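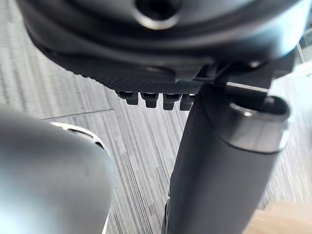
Progress report to the Clendusstead Fund for New Fiction
Apr 26, 2023
Prepared by Halima Olaniyan

Grant use: second novel in the Mahama series, working title Plallaro

The full draft stands at 384 pages. The grant plan called for a draft by this point, so we are on schedule. Babatunde Wike is editing and has returned notes on the first 93 pages. His main concern is the opening on the mining moon, where the narrator explains the colony's debt laws before the reader has met anyone who owes money. I am moving that material to chapter four.

Two chapters still need new endings. The trial chapter also contradicts book one on how long the crossing takes, and I will fix it in this round.

Spending to date is $630, all of it on a sensitivity read and printing. The cover fee to Rerkley has not been billed yet.

The revised manuscript goes to Babatunde in July. I have no changes to request to the budget or the end date.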